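Screening room pre-opening check, Skirnia, Hall 3
Short film program, 20th June
Checked by: Davina Morrison

1. Emergency exits - clear, both doors open outward, illuminated signs lit. OK.

2. Seating, capacity 100. Row F, seat 16: hinge bolt loose, seat taped off until refitted. Capacity on the door notice has not been changed.

3. Aisle lights - left side OK. Right side, two units dim. Same comment was entered in February. Replace before the Norðdahl retrospective.

4. Projector port glass - clean, no cracks. Exhaust duct secured at both clamps.

5. Fire extinguisher, booth - gauge in the green, tag current. OK.

6. Print of "Hustell" (16 mm) - splices inspected on the bench, one remade in reel 3. Leader is short. Do not thread without a second person present.

7. Cables across rear walkway - covered, but the ramp section lifts at one end. Retape before doors.
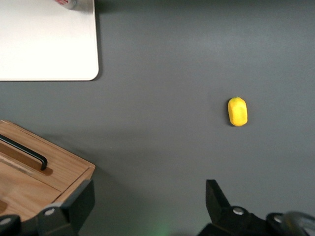 8. Sound level, Ukitz feature - test reel played at house setting. No rattle from the ceiling panels. OK.

9. House lights on alarm - come up to full and projection stops. Tested twice. OK.

Result: passed, subject to items 2, 3 and 7.

© Skirnia | Contact the technical office | Back to top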